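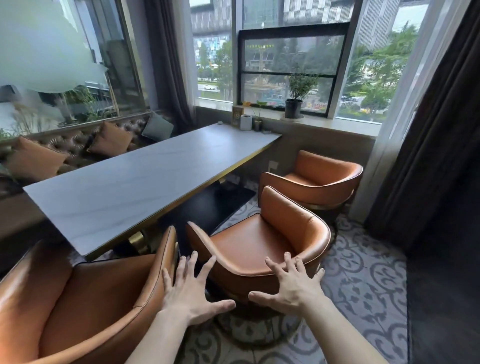
I spent a good part of July pushing chairs under tables, and I was paid for it. Not well, mind you, but there was coffee.

The team at Isard wants robots that can tidy up a café at closing time, and the hard part is the chairs. A cup is easy to pick up these days. A big tub chair is another matter — it's heavy, it's wide, it has no handle, and it goes off in whatever direction it likes if you shove it in the wrong spot. So the team had a simple idea. Let people do the job with a camera at eye level, collect a pile of that footage, and have the software learn where hands go and what the chair does next.

They call the method Bandara, and I wanted to know if it was any good, so I signed up for a session. I figured I knew how to move a chair. I've been doing it my whole life! But after a few goes you start to notice stuff. I spread my fingers out wide. I go for the curved edge, one hand on each side, every single time. And I look down at my hands way more than I would have guessed (the team loves this, by the way, as it means the camera gets a good view of them).

With a curved back like these have, there are plenty of places to put your palms, and the software has to work out that lots of them are fine and a few are terrible. Push too far to one side and the whole thing wants to turn. People fix that with a little extra pressure from the other hand and never think about it. A robot has to be shown.

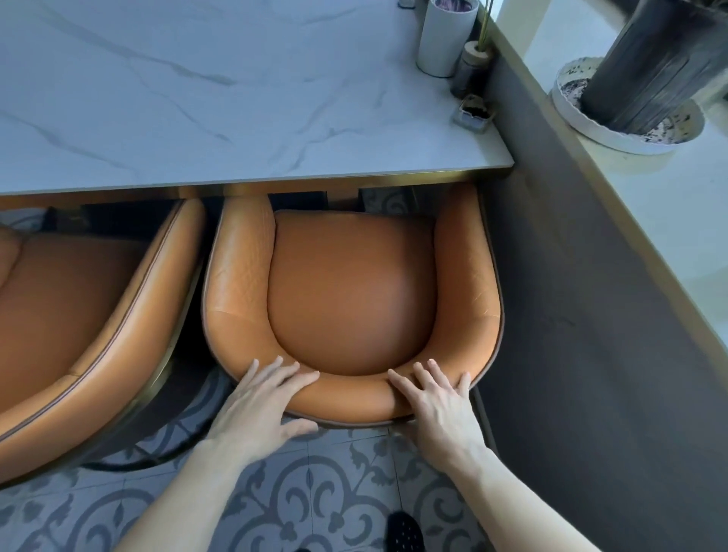

The first version of Bandara learned from 40 clips, and the team told me it was pretty hopeless. It would reach for the seat cushion, or stop short of the table and call it a day. With 200 clips it got the chair where it belonged in 15 tries out of every 20 — sorry, I'm reading my own messy notes, that's 15 good ones and a handful of bad ones. Most of the misses came on chairs parked close to a wall, where there's only one sensible way in.

What surprised me was how little the robot's own practice mattered. It got 3 hours on the real arms at the Mutivcombe lab, and the rest came from people like me. Gorkis, the firm that makes the arms, had expected to need weeks.

There's still no word on when you'd see one at work. Next up for the team is stools, and I've already put my name down.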